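3.2 Noise and attention in shared workrooms

The second part of the survey asked how people in shared workrooms judge the noise around them. We sent the form to 2,000 employees at sites of Rudeck and Torkano, and 905 returned it with all items filled in. The form was open until the end of January. Each item used a scale with 5 steps, from "never" to "always".

Speech was the sound that the respondents named most often as disturbing. Machines and ventilation came after it, although the sound meters gave higher levels for them. This agrees with our earlier interviews, where people told us that they can get used to a steady hum, but a talk at the next bench takes their attention away -- even when the talk is quiet.

We also looked at the kind of task. Respondents who do mostly hand work (Figure 4) gave lower disturbance scores than those who do mostly reading or writing. The difference remained when we compared only people of similar age and with similar working hours. 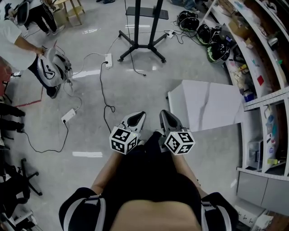

Figure 4. Hand work in a shared workroom, with one tool held in each hand.

Two limits should be kept in mind. The scores are self-reported, and we did not measure hearing. Also, the workrooms at Torkano have softer ceilings, and this may have lowered the scores for that site. We come back to the ceilings in Section 4, where the colour-coded floor plans are compared with the meter readings.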